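# Jerdale Indoor Track Meet: Questions From Athletes and Parents

We receive many of the same questions every year by e-mail, so we collected them on one page. If your question is missing, please write to Hazem Kettani at the meet office. He answers in the evening.

**Who can compete?**

Any athlete who is 11 years or older on the day of the meet. You must belong to a club, but the club can be from any state or country. Last February we had hurdlers from Inholm and a full relay team from Podier.

**Which events do you have?**

60 meters, 60 meter hurdles, 300 meters, 800 meters, one mile, long jump, high jump and shot put. The 4x200 relay closes the program. We do not have pole vault. The ceiling over the pit is too low for it, and the hall owner will not change this.

**Why 300 meters and not 400?**

Our track is a short one with tight curves. In the 400 we had too many falls when the runners broke for the inside lane. The 300 is run in lanes the whole way, and the coaches asked us to keep it.

**How high are the hurdles?**

It depends on the age group. The table is in the entry booklet, page two. Please read it before you come, especially if your child changed age group this winter. Every year one or two athletes warm up over the wrong height and then their steps do not fit in the race.

**Can I wear spikes?**

Yes, up to 6 mm, pyramid shape only. Needle spikes damage the surface. An official will look at your shoes in the call room, and if the spikes are too long you must change them there. We sell the right ones at the desk, but only for cash.

**When must I be in the call room?**

Twenty minutes before a running event and forty minutes before a field event. If you are in two events at the same time, tell the field judge first, then go and run. You will not lose your place in the order, but a missed attempt is not given back.

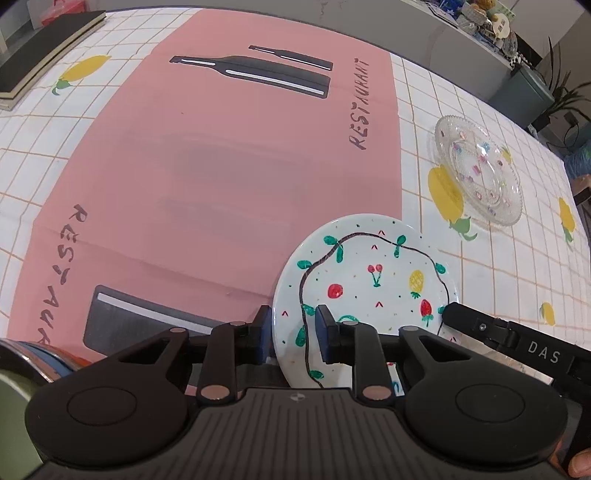
*Page last changed: Jul 23, 2024*

**How are the heats made?**

By the season best that your coach writes on the entry form. Athletes without a time go to the first heat. In the 60 meters and the hurdles there is a final for the eight fastest times. All other races are timed finals, so you run only once.

**What happens with a false start?**

From age 14, one false start and you are out. Younger athletes receive one warning each. The starter is Yuto Sugawara, and he holds the runners in "set" a little longer than some of you are used to. Please practice this at home.

**Can the meet record be broken in a heat?**

Yes. The record counts from any round if the electronic timing was working. Hand times are not accepted.

**How many people can watch?**

The stand has 1,155 seats. Tickets are sold at the door, and children under six come in free. You may not stand on the inside of the track, also not to take photos of your own child.

**Where do we park?**

Use the lot behind the Pollock building. The small lot in front is for buses and the ambulance.

**I cannot come. Do I get my money back?**

If you write to us before the entries close, yes, the full amount. After this date we have already paid the timing company, and we can only move your entry to a teammate in the same age group.

**Where are the results?**

On the wall next to the warm-up area fifteen minutes after each event, and on this website the same night. A protest must come to the referee within thirty minutes after the result is on the wall.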